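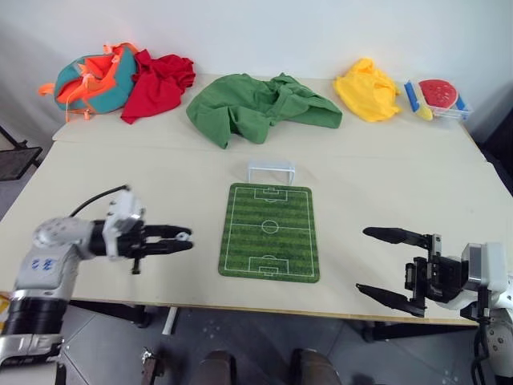

Zuveo fabric care survey, read me first

Last update Sep 8, 2022 (Hilde Visser). Rough notes, will tidy later.

What it is
Answers to a paper survey on how people wash, dry and mend things at home. 37 households, all in or near Weltow. Forms handed out in July, typed up by Luuk Maes and Amber Declercq. Up to 100 rows per household, most have far fewer.

Files
households.csv - one line per home, no names, no street
items.csv - one line per thing washed or mended
notes.txt - free comments, spelling left as written

Columns in items.csv
home_id, item, fabric, colour, wash_temp, dried_how, mended (y/n), age_years

wash_temp is in Celsius. Blank = not answered, NOT a cold wash. Cold is written "cold". Please dont turn the blanks into zeros, happened once already.

Known problems
- Home 22 filled in the form twice. Kept the second one.
- "fabric" is whatever people wrote. Cotton, coton, cotten all in there.
- Colour same story. Teal, green and "sort of blue" overlap, no attempt to merge.
- 3 forms had page two missing. Mending questions blank for those.
- Towels and tea towels not always kept apart.

Not good for
Anything about the whole country. Too small, and mostly people who already like sewing.

Using it
Free for teaching and private use. For anything sold ask Veerle Segers first. Credit as "Zuveo fabric care survey". Paper forms are in the Van Damme box, top shelf, ask Lotte Cuypers for the key.

To do
Merge the fabric spellings. Check ages over 37, some look like birth yeers.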